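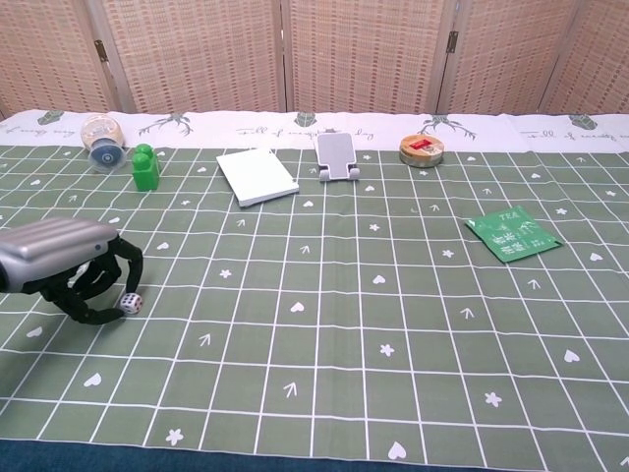

Fingertips closed on the die, gridded cloth underneath.

Gripper drops small die after lift, fine on larger parts

Posted by Pomamo, 28/12/2019

I look after a single bench cell with a multi-finger gripper. Larger items lift without trouble. A small white die is a different matter: the fingers close on it, the controller reports a grip, and on the way up it slips out in 6 lifts out of 23. Grip force is set to 100 on a scale that goes up to 200. I have cleaned the fingertips and repeated the homing routine. The cell was last serviced in July and the fault was not there then. The table has a cloth over it and I would prefer to keep it, as the arm positions were taught with it on. Should I raise the force or look elsewhere?

Serkholm

Raise the force. Mine runs at full and never drops anything.

Lucie Ross

I would leave the force alone until you have checked the closing height. Curled fingers travel in an arc, so the tips rise or fall as they close. On a large part this does not matter. On a die, a small error puts the contact line above the middle of the faces and the part is squeezed downwards.

Order of work:

Stop the arm and isolate it before putting your hands near the fingers.
Check each joint for side play. Compare one finger with the next. A worn pin shows as a tip that can be moved sideways with the joint held.
Check that the housing is tight on the wrist flange.
Restore power, close the gripper slowly on the die and stop before the lift. Look at the tips from table level. They should meet the faces at mid-height.
If they are high, lower the grasp point in small steps and re-run the same set of lifts after each one.

The cloth is also worth a look. If it does not lie flat, the die sits higher or tilts, and the height you taught is only correct for that spot. Pull it tight and clip it under the table edge. Check the taught height again afterwards.

Full force on a small hard part loads the finger joints for no gain. I would not run it that way.

Turomby

Same symptom on ours, different cause. The fingertip pads had hardened and gone shiny. Cleaning made no difference, new pads did. Press a fingernail into one and see if it gives.

Pomamo

Pads are soft. One finger has side play at the end joint. Pin ordered, and I will redo the height once it is fitted.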